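Comparing two grippers in simulation before you buy either one

If you're reading this you probably have a two-arm setup already, or you're about to talk somebody into paying for one, and you'd like to know which fingers to put on the ends of it. I've been through that a couple of times now and I've settled on a routine that I'm rather fond of, so pour yourself something warm and I'll take you through it the long way.

For this round I compared the Fesetti narrow finger with the Ravgate rounded one. Both come with decent model files, and both load into Jugah (the simulator I use for nearly everything) without too much swearing.

Step 1. Get one arm behaving first. Load the arm with no gripper at all and have it hold a pose for a minute. If it sags or shivers, fix your joint gains now. I once spent a whole November blaming a perfectly good gripper for a shiver that came from the elbow, and I would love to spare you that!

Step 2. Add the gripper and check its mass. Open the model file and read the number yourself. My Ravgate file had the finger at 65 grams and the palm at 306, and the Fesetti file left the palm out altogether, so I weighed the real part on a kitchen scale and typed it in.

Step 3. Choose your objects. Pick things with different troubles in them. A soda can is round and smooth and wants to roll, so it shows up a bad approach angle very quickly. A basket or an open box makes a good target, and the walls give you something to bump into, which you want to find out about while it's still free.

Step 4. Set the contact settings once and leave them alone. Same friction, same time step, same closing force for both grippers. It's so tempting to nudge the friction up when one of them is having a bad afternoon. Write the values at the top of your notes and let them be.

Step 5. Lay out the counter. Turn the containers at an angle, because square-on layouts flatter every gripper ever made. I put the can on its side on a cutting board at the right, with the box in the middle and the basket over to the left, and bring one arm in from each side.

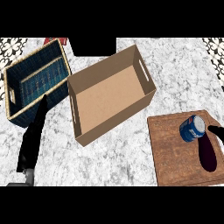

Retno Hartono wrote in to say that she runs the can both ways, lid toward the gripper and lid away, and keeps the two sets of results apart, as her rounded fingers did far better on one than the other. I've added that to my own list and I'd urge you to do the same.

Step 6. Run it plenty of times. I did 409 tries per gripper, moving the can a little between tries, and left it going overnight. Save the failed ones along with the good ones, and watch a handful at slow speed. My Ravgate failures nearly all came from closing too early, and a short delay in the Bodik controller script cleared up most of them.

Step 7. Change the can for something soft and start again from step 4.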